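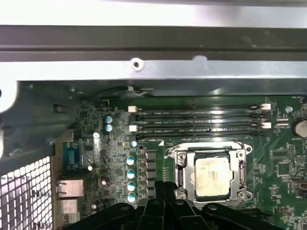
A cell that can put memory into a board ought to be able to look after itself for a week. The remark came in as a comment under my last column, from a reader at Lendside, and it is a fair summary of how the people who pay for these cells think about them. I have kept one going for long enough to disagree.

The cell at Brinia does rework on desktop machines. A case comes in on a tray, lid off, and the arm works inside it: memory, fan leads, coin cells, now and then a processor. The cell had done 2,971 cases when I last read the counter. Its fault log is dull reading, and most of the entries come from the same place, the last few centimetres between the fingertips and the board.

My argument is that the upkeep of a cell like this should be planned from the fingertips back. Most plans go the other way. The Böttcher service sheet we were given starts with the arm base, works through the joints, the cable pack and the controller, and reaches the gripper on its last page with a single line: inspect for wear. The joints have given us no trouble at all. The fingers have been changed 16 times.

Consider what the fingers have to do. The memory slots on a common desktop board lie close under the chassis rail, with a folded metal edge hanging over them. The latches are small and there is one at each end of each pair. A person tilts a hand, feels for the edge and pushes. The arm comes in along a path somebody taught it, and that path assumes the fingertips are where they were on the day it was taught. A worn pad shifts the grip point. So does a fastener that has backed out by half a turn. The controller knows about neither, and reports that everything is in position.

We now check the tips at the start of each shift against a steel block with a slot milled in it. The tips go in, the force reading is noted, the tips come out. It takes 3 minutes. If the reading has drifted we look at the pads first, then the fasteners, then the wrist mount, and only after that do we touch the taught points. I feel strongly about that order. Re-teaching a point to suit a worn pad makes the fault go away until the pad is changed, and then every point is wrong at once. We lost most of May to exactly this.

The wrist camera needs the same suspicion. Bare metal throws light about, and so do capacitor tops and the heat spreader of a processor. Old thermal paste makes it worse, as a smeared surface does not look like a clean one to software trained on clean ones. We had a run of failed socket finds that everyone put down to calibration. Lowering the lamp by 10 degrees cured it. Wipe the lens, check the lamp, and only then recalibrate.

There is a case against all this. Korley, who built the cell, hold that daily checks by hand defeat the purpose, and that drift should be caught by the force data during normal work. In principle I agree. In practice the force limits have to be wide enough to cover boards from many makers, with stiff latches and loose ones, and a limit that wide will let a good deal of wear through before it trips. The block is the same block every morning.

So, to the reader at Lendside: a week is possible. Ours has done it over a shutdown, on one type of board with new pads fitted the night before. Mixed work is another matter — and mixed work is what the cell was bought for. I would sooner see the shift check written into the purchase price, with the steel block in the crate and a spare set of fingers beside it.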